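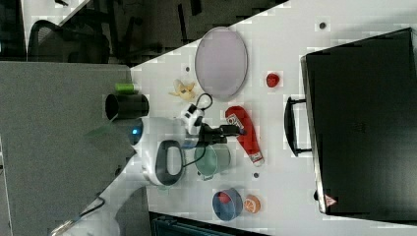

A robotic arm over a white tabletop with a lavender-gray plate, a red ketchup bottle and a pale green cup.

Creek trail section to close as ivy work moves to the steep bank

2022-08-31

The lower section of the Billitz Creek trail in Jusmont will close after Labor Day so that parks crews can clear English ivy and blackberry from the steep bank between the Dikley Street footbridge and the old pump house. The city expects the closure to last through the end of September. The upper trail, the playground and the ball field will stay open.

The bank is the last large patch of ivy on the city's side of the creek. Crews and weekend work parties have been moving downstream from the Dikley Street end for four years, and most of the flatter ground has now been cleared and replanted. The steep part was left for last. It drops straight to the water in two places, and the ivy there has grown over a layer of loose rock dumped when the pump house was built.

"It's holding on to the rock, and in a couple of spots it may be the only thing holding on to the rock," said Yao-tsung Chiang, the city's natural areas coordinator. "So we go slowly. We cut it, we leave the roots where we have to, and we get something else in the ground before the rain comes."

The closed section is 1,215 feet long. Fencing will go up at both ends on the Tuesday after the holiday, and signs will send walkers up the stairs to Dikley Street and back down by the ball field parking lot. The stairs are not accessible for wheelchairs or strollers. People who need a level route can enter from the parking lot and use the upper loop, but they won't be able to reach the footbridge from that side until the trail reopens.

Cyclists are already asked to walk their bikes on the lower trail. During the closure they should use the marked lane on Dikley Street. The city will not be adding a temporary bike path.

Work will run on weekdays from 7:30 a.m. to 3:30 p.m. A chipper will be used in the parking lot during the second week, and neighbors on the east side should expect noise on those days. The six parking spaces nearest the creek will be coned off while the chipper is on site.

What is coming out

English ivy covers most of the bank and has climbed into the trees. A survey done in the spring found it on 384 trees along the creek, mainly bigleaf maple and red alder. Where ivy gets into the crown it adds weight and catches wind, and two maples near the pump house came down in storms last winter. Both had ivy stems as thick as a wrist.

Crews will cut the climbing stems at shoulder height and again near the ground, then pull the ivy back from the base of each trunk. What is left above the cut will be allowed to die in place. It will turn brown over the fall and look bad for a while. Parks staff say they get calls about this every year and ask that people not try to pull the dead vines down, as they can bring branches with them.

The blackberry is Himalayan blackberry, and it grows mostly along the trail edge and around the pump house fence. It will be cut with brush cutters and the root crowns dug out by hand. Some of the crowns sit under the fence footing and can't be dug without moving the fence. Those will be cut and covered with cardboard and wood chips, then checked again in the spring.

There is also a smaller amount of holly and cherry laurel, as well as a stand of yellow archangel that seems to have started from yard waste tipped over a back fence. Archangel is hard to get rid of. It comes back from small pieces of stem, and everything pulled from that patch will be bagged and sent to the landfill, separate from the compost.

The city does not plan to use herbicide on the bank. A permit for stump treatment on the larger holly and laurel was issued for the upper trail two years ago, but it does not cover work this close to the water.

What is going in

Planting will begin as soon as each stretch is cleared and will carry on after the trail reopens. The first order is for 462 plants, all grown at the Mak nursery from seed and cuttings taken in the same watershed. Sword fern, snowberry and Oregon grape make up most of it. Red-osier dogwood and willow stakes will go in at the bottom of the slope, where the ground stays wet.

The slope will be covered with coir matting before planting, and the plants set through slits in the mat. The matting is made of coconut fiber and breaks down in three to five years. Chiang said a test strip laid below the footbridge in 2020 had come through two high-water seasons with one corner lifted, and that the corner had been staked again.

Larger trees will wait. The plan calls for western redcedar and a few Douglas-fir at the top of the bank, but the nursery's cedars are small this year after last summer's heat and will be held for another season. Some cedars planted upstream in 2019 have also struggled. Parks staff have been replacing the dead ones on the south-facing side with Garry oak, a tree that handles dry summers better.

Hand watering on the finished sections ends in September in most years. With the dry August, it will go on until there has been a week of steady rain.

Wildlife checks

A biologist walked the bank in July and again last week to look for active nests. One late towhee nest was found in the blackberry near the pump house in July, and the young had left by the second visit. If another nest turns up, crews will leave the brush around it and come back later.

Fallen logs and standing dead trees will be left in place unless they lean over the trail. One dead alder beside the footbridge does lean over the trail and will be cut to a stump about 12 feet high, tall enough for woodpeckers to use.

No work will be done in the water itself. Silt fence will be placed along the foot of the slope, and crews will stop if there is heavy rain. Coho have been seen in the lower creek in late October and November in recent years, and the permit requires all bare soil to be covered before October 1.

Cost and schedule

The work is being paid for from the city's parks levy and a county stream grant awarded last year. The grant covers plants, matting and one seasonal crew position. The full creek project takes in 19 acres on both sides of the water, from Dikley Street to the railroad culvert. The land below the culvert belongs to the railroad and isn't part of the plan.

The bank was first scheduled for last fall. It was put off when the winning bid for the rope-access crew came in above the budget, and again in the spring when the ground stayed too wet. Under the new schedule city staff will do everything except the two steepest drops. A contractor will handle those over four days in the third week of the month.

Several residents at the August parks meeting asked whether the closure could be split in two so that the footbridge stayed open on weekends. Staff looked at this and decided against it. The matting has to be laid from the trail, and taking the fencing down every Friday would mean moving the stacked material each time. One resident asked about a handrail on the Dikley Street stairs, where the lower part is loose — that repair was made last week.

Another question was about the bench at the bend, which has a memorial plaque. The bench will be unbolted and stored at the parks yard during the work, then put back in the same place. The family has been told.

Work parties

The regular Saturday work parties will move to the upper trail for the month and will meet at the ball field parking lot at 9 a.m. The job there is mulching around last winter's plantings and pulling ivy seedlings, most of which come out easily when the soil is loose. Gloves and tools are provided. Long pants and closed shoes are a good idea, as there is nettle along the fence line. Children under 14 need an adult with them.

The September 10 work party is canceled because the parking lot is booked for a soccer tournament.

People who live next to the creek can help by keeping yard waste out of the ravine and by checking their own fences for ivy in flower. Ivy only flowers and sets fruit once it climbs, and birds carry the berries a long way. Cutting it off a fence or tree in early fall stops that year's seed. The parks office has a free sheet on how to do this, and will lend a pruning saw and loppers for up to a week to anyone with a Jusmont address.

Planting days on the bank itself will be held in November, once the ground is soft. Dates will be posted on the trail signs and at the parks office. Questions about the closure can be taken to the office counter at the Dikley Street yard, open weekdays from 8 a.m. to 4 p.m. — closed at lunch on Wednesdays.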